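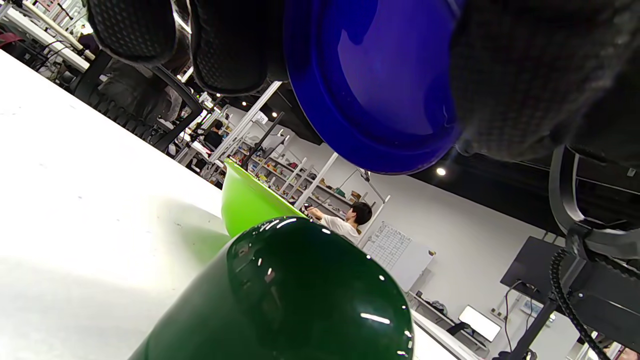

In January our department began moving part of its tabletop handling work from people to machines. I have been asked several times what this has meant for the staff, and I would like to set down an answer while the details are fresh.

The project is known internally as Flandemura. Its purpose is modest: to teach an automated arm to sort, lift and set down small household items of the kind our clients at Kola send us for packing. Before the project started, this was done by hand at 7 stations. Two of those stations are now used to record demonstrations, and the remainder continue much as before.

Hortensia Apaza, who supervises the floor, was responsible for the change in duties. Staff who once packed for a full shift now spend part of the day performing short tasks with a hand-held gripper. A cup is held over a bowl, a piece is moved to the other side of the table, and the recording is saved. The target for the first phase was 2,000 recordings, and we reached it later than planned. 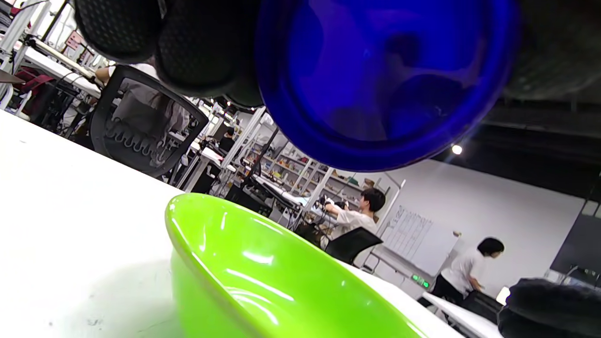 ## Changes in the working day

The most frequent comment from employees concerns pace. Packing is repetitive, but a person can settle into it. Demonstration work requires closer attention, and after about 80 recordings most people ask for a break. The schedule drawn up in the fall did not allow for this. It has been corrected, and operators now change places with a colleague from the shelving area at mid-morning and again after lunch.

There was also concern about positions. Management stated in writing that no one would be released during the first phase, and that commitment has been kept. I would prefer a longer one. Vandana Maurya raised the same point at the staff meeting and was told that the matter would be reviewed when the Sturnov contract is renewed.

Pay grades remain unsettled. Recording is classed as general handling, although it calls for training that general handling does not. A request to reclassify it has been submitted.

## Tasks still done by hand

Certain items are not ready for the machine. Small loose pieces are difficult, and so is anything that comes apart in two, such as a shaker with a lid and a base. These stay with the staff for the present. 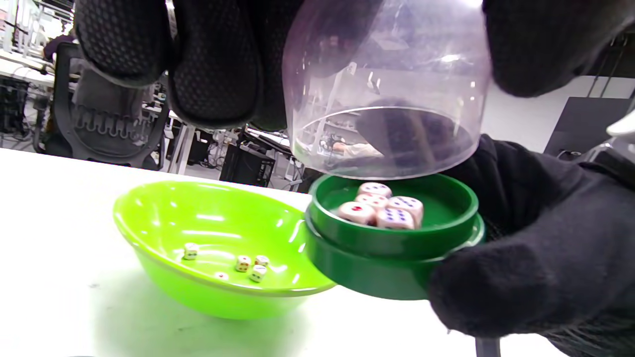 *Dice shaker with the clear dome lifted from its green base; more dice in the bowl at left.*

The second phase will add items from the Salazar catalog. Employees who wish to be trained for it should speak with Hortensia before the new rotation is posted.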